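Knots, mostly. That's what I went to Ekoldale to ask about, and came home with string in every pocket.

Madhu Upadhyay has taught them for 7 years, upstairs from the Gorko chandlery. Reef, bowline, sheet bend. Fishermen's wives used to run the class, she says. Now it's bookbinders, a few climbers, one lad who mends nets for Dubey.

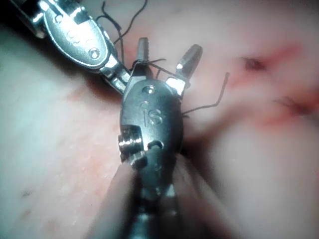

Her own notebook lists 503 knots. She ties maybe 3 of them in a normal week. The rest are for winter, or for showing off, or becuase somebody's gran did it that way and wrote in to ask.

Cord matters more than people think. Slippery stuff wants an extra turn. Old hemp grips itself. She buys the waxed sort from Funilura, 1,000 metres a go, and moans about the price every October. 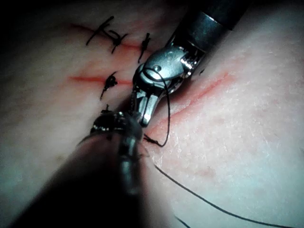
Beginners pull too soon. Every class, same thing. They see a loop and yank it, and then it's teeth and a fork to get it undone. Madhu makes them stop with the loop still open and look at it. Black thread helps, it shows up well, same as the four black knots along those red lines on the practice surface. Then a slow pull, both ends, even. Mine slipped twice. Third one held and I've stil got it, on my keys.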